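Jarnano Undershelf Paper Towel Holder, Long-Term Review

6 min read
40 shares | 3 comments

The Jarnano is a spring-tensioned paper towel holder that mounts under a wall cabinet. I bought it to free up counter space next to the sink, where a freestanding MacRitchie post had been for years. It has been in daily use since November.

Construction

The body is a single stamped steel bracket with two arms. The left arm is fixed. The right arm pivots outward against a coil spring and carries a plastic hub that presses into the cardboard core. The bracket is 257 mm long between the mounting holes and weighs 400 g without hardware. The finish is a matte powder coat. Mine had one thin spot on the inside of the fixed arm, which does not show once a roll is loaded.

Installation

Four wood screws are supplied. They are too long for a thin cabinet floor, so measure before driving them. I replaced mine with shorter pan-head screws and added washers. The adhesive pads in the box are rated for light use only, according to the leaflet, and I did not use them. Drill pilot holes. The paper template has the rear holes slightly too close together, and I marked mine from the bracket itself.

Allow clearance for a full roll plus your knuckles. Under a cabinet with a light rail, the front edge of a jumbo roll will rub.

Tearing

One-handed tearing is the reason to buy this type of holder. The hub has a friction washer with a small adjusting screw behind it. At the factory setting the roll spun freely and gave me three sheets when I wanted one. A half turn clockwise fixed it. Another quarter turn was too much, and the sheets began to tear off the perforation.

Friction falls as the roll gets smaller. I leave the screw alone and accept a little overrun near the end of a roll. The Jorico holder I tried earlier has no adjustment at all and relies on a rubber foot that polished itself smooth within weeks.

Roll compatibility

Standard and large rolls fit. Half-width rolls do not, as the spring arm does not close far enough to grip them. Loose or crushed cores are a problem for the hub, which needs a reasonably round opening.
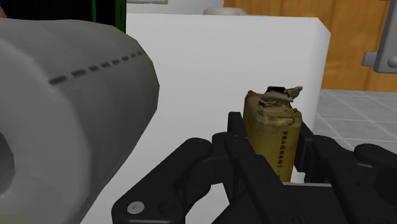 Loading takes a few seconds. Seat the core on the fixed arm first, then pull the right arm out and let it close. Doing it in the other order puts a side load on the pivot and scrapes the coating.

Cleaning and wear

The steel wipes down with dish soap. The hub pulls off and can be washed by hand. Grease collects behind the friction washer if the holder is near a stove, and the roll then starts to drag unevenly. I clean mine every second month.

The spring has kept its tension. The pivot has developed a slight click.

Verdict

Recommended for screw mounting under a solid cabinet. Renters should look at the Cerlow magnetic model, provided they have a steel surface to put it on.

2831 views

Comments (3)

Lorna Baird
Same problem with the template. My rear holes were off by almost the width of the screw. Had to fill and redrill.

Jessie Innes
Does the friction screw back itself out over time? Mine needs tightening every few rolls.

Lorna Baird
@Jessie Innes Mine did. A drop of removable threadlocker stopped it.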